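Clavelon to open Flurthorpe in Canadian cinemas, director plays down the awards talk

18/10/2018

Distributor Clavelon has confirmed that Flurthorpe, the second feature from writer-director Nadhirah Mandagi, will open on 33 screens across Canada after a short run at regional festivals. The thriller stars Syahrul Rahman as Khoo, a harbour inspector who comes to suspect his own office of sinking the boats it is meant to license.

Festival programmes have called the film "the thriller of the year", a label the director would like to see dropped before anyone buys a ticket.

"I have read that line on so many posters that I no longer know what it is supposed to tell me," Mandagi said. "There are ten more weeks of the year to go. I haven't seen what else is coming and neither have the people who wrote it."

She is just as wary of the other claim that has followed the picture since July, when the first trailer was released: that Khoo is a new kind of screen detective. "He's a tired man with a clipboard. We've had tired men with clipboards before. I would rather people came for the harbour and the weather, and for Syahrul's face, which does a lot of work."

Rahman, best known to television audiences as the genial uncle in the family comedy Gririne, took the part after turning it down once. He said his doubts were about the script's early drafts, in which Khoo solved the case with a speech.

"I asked Nadhirah who talks like that," Rahman said. "In my experience a man who has just found out his boss is a crook goes home and has a bad supper. She went away and cut 25 pages. The speech is now 2 lines and I'm still not sure we need the second one."

The shoot lasted 30 days, most of them outdoors and many of them in fog that the production had not ordered. Cinematographer Rhodri Prydderch has been credited in early notices with a "bold decision" to film the harbour almost without colour. He is in no hurry to accept the compliment.

"It was grey when we got there and it was grey when we left," Prydderch said. "I could stand here and talk about palette, and I probably will at some point if they send me to enough of these things, but on the day I was mostly trying to find the end of the pier."

Intan Nugroho plays Khoo's superior, a role that was written for a man and then offered to her without a word of the dialogue being changed. Nugroho said she had been asked in every interview so far whether the casting made a statement. Her answer is that the character is vain and frightened and good at meetings, and that she has met plenty of both sexes who fit.

She does allow that the much-discussed interrogation scene, played in a single take, earns some of its reputation. "It is a good scene. I don't think it's good for being one take. There was a version with cuts and I liked that one too - they just didn't put it in the press kit."

Composer Melati Saragih's score will be released separately by Clavelon on the day the film opens. Saragih recorded most of it with a small brass section and says the rumour that she used genuine foghorns is untrue. A single horn was tried on the first morning. It was flat.

As for a sequel, which several websites have reported as settled, Clavelon says no agreement has been signed and no script exists. Mandagi goes further. "Khoo's story ends where it ends. If someone offers me enough money I may discover that it doesn't, but please don't print that as an announcement."

Flurthorpe runs in English, with some dialogue subtitled. The opening weekend will include a question-and-answer session with Mandagi and Rahman at a theatre still to be named. Clavelon will post the venue on its website, along with the full list of participating cinemas, once bookings are final. Media wishing to attend a preview screening should write to the Clavelon publicity office and state which outlet they represent.

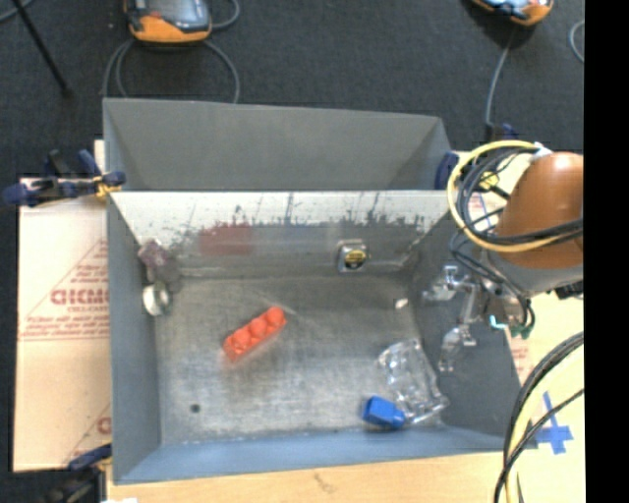

Review copies will not be sent out by link before the preview. Requests for interviews with Rahman are being taken now, though he has asked that no one open with a question about Gririne.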